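11th June. Slept badly. Borehole level at Sikach down 40 mm since the last dip, pump drawing normally. 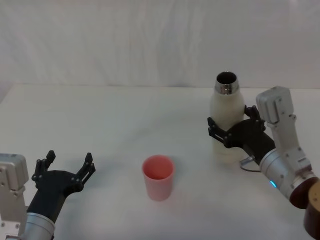 Conductivity 248 at the tap, 170 at the tank inlet. Repeated both, same figures. Issa suspects the old pipe – I suspect the meter, not calibrated since January. 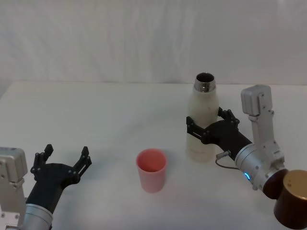 *White table, white cloth behind.*

Leen rang re the filter order. Clultar quote up to 10 days for delivery. Accepted. 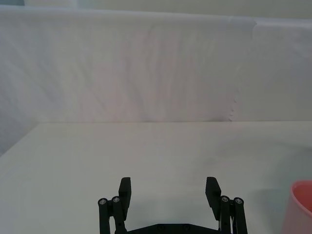

Flushed the line after lunch and shut the bypass valve, which is stiff.

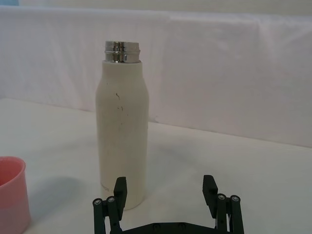
Must grease the spindle. Soup, then bed early.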